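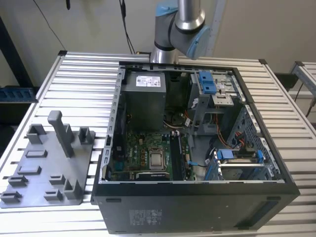 **Candle making, session 2 – wicks**

Match the wick to the width of the jar, then test. Too thin and it tunnels; too thick and it smokes. Raimo Harju's notes on soy wax are in the shared folder.

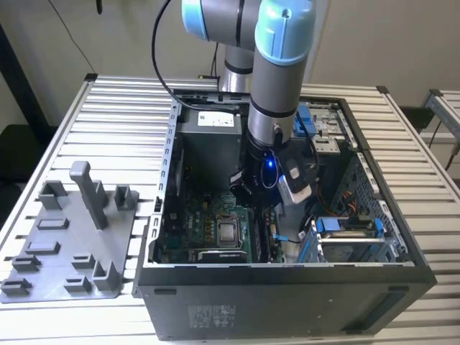
*2 min read*

Trim to a quarter inch before each burn. Let the melt pool reach the glass – this can take up to 2 hours. Write down the wick size and jar width for every test candle and bring the sheet to Sointu Lindqvist.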